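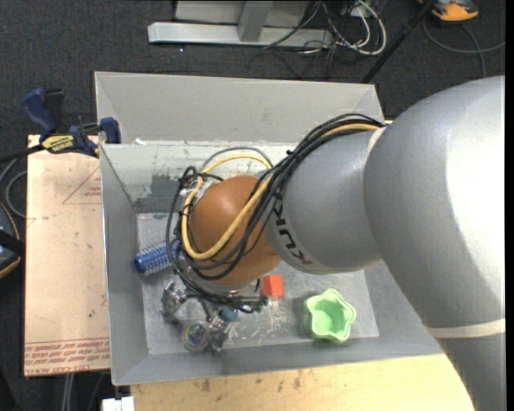

GRAHAM KETTLE

The robot at Veterholm stopped at 4:10 in the afternoon, partway through its 603rd pick of the run, and the first thing Carolina Pacheco did was read the log. According to the log, everything was fine. The gripper was open, the bin was clear of the fingers, and the arm was free to travel.

The gripper was closed. It had hold of a plastic cup, and it also had hold of the edge of the bin.

Pacheco runs the picking tests at Veterholm, a small automation company that writes grasping software for warehouses. The job that afternoon was an ordinary one. Household odds and ends go into a gray metal bin, among them a brush, a block and a cup with a wavy rim, and the arm reaches in and takes them out one at a time. The setup had 2,287 picks behind it from earlier runs and no damage worth writing down.

"We had the bin clamped on one corner," Pacheco says. "When the arm pulled up, that corner stayed where it was and the other side lifted off the table."

The controller caught the extra load and cut the motion. By then the bin had come up 20 millimeters and one gripper finger was bent. No one was hurt. Derek Lockwood, the technician on shift, was standing outside the marked area with his hand near the stop button, and he says he would have been late pressing it.

It took the two of them the rest of that day and most of the next to find the cause. They began with the software, which had been updated in April. The update included a new routine for letting go of an object after a bad grasp, and it was the obvious suspect. They ran it again and again with a spare gripper on the bench and could not make it fail.

Lockwood then went to the cables. On this kind of arm the lines for the gripper run outside the shell, in loose loops around the wrist, so that the joint can turn without pulling on them. Deep in a bin, the loops get close to the walls. One wire in the bundle had rubbed through its jacket near a tie. When the wrist turned far enough, the bare spot touched metal, and the signal that reports the finger position stuck on its last good value.

That value was "open." The program trusted it and lifted.

"It's a very cheap part," Lockwood says. "You could replace it over lunch."

Terence Cheetham, who inspects robot cells for insurers and has visited the Veterholm lab twice, was not surprised. He sees more trouble from cables than from motors or code. People check them when a cell is installed, he says, and then they look at the screen from then on. He also had a complaint about the program, which had only one source for the state of the gripper. A second reading, such as the current drawn by the finger motor, would have disagreed with the first, and the arm would have waited.

Veterholm has since added that check. The arm now compares the two readings before every lift and holds still if they differ. Cable inspection is on the start-of-shift sheet, and any jacket with a visible mark is swapped out. Lift speed inside the bin has been cut as well, which adds 8 seconds to a full cycle. Pacheco would like some of that time back, but she has not asked for it yet.

The bent finger is in a drawer in Lockwood's bench, with a tag tied to it giving the pick number.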